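Trilico Forum > Work and Workplace > Automation

Thread: Our sorting job is changing and I'm rather enjoying it

mossgate_8
Posted 26 March 2021
I sort mixed small goods at Durnix, and we've started on the automation work! We use hand-held grippers to pick things out of a box so the robots can learn from our picks (it's fiddly, and I love it). Lots of odd shapes, which is where the old line always struggled.

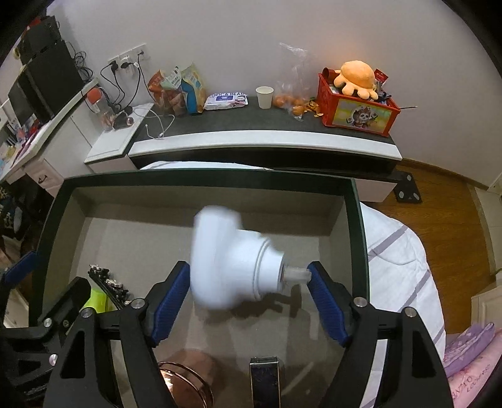
White plastic piece in the grip, hair clip and other bits still in the box.

I used to do 2000 items a shift. Now it's 604 picks, done properly, and my wrists are so much happier!

pallet_jo
Glad you like it, but aren't you teaching your own replacement? Nundomix did this in July and 3 of the packing jobs went.

mossgate_8
Fair worry, and I did ask. We've got it in writing that hours stay the same for the length of the project. After that, who knows. But I've learnt more in 8 weeks than in years on the belt, and they listen when we say a grip is wrong.

Thin things are the real test. A pen needs a completely different approach from something chunky, and you start planning your angle before your hand moves.

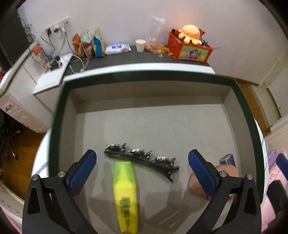

You also learn to leave the awkward one till last, when there's more room to get both fingers round it. I wrote that up as a tip and it's in the training notes now!

ekanayake_fan
Is that the Ekanayake method, widest opening first and then close slowly? We got taught that and I found it painfully slow.

mossgate_8
Same idea, yes. Slow for the first week, then it clicks.

pallet_jo
Still not sold. Going from 2000 to 604 is lovely until somebody upstairs does the sums. Get the bit about hours extended while they still need you.

mossgate_8
That's good advice, I'll raise it with our rep.

ekanayake_fan
Please post the rest of your tips if you're allowed. Ours could do with some!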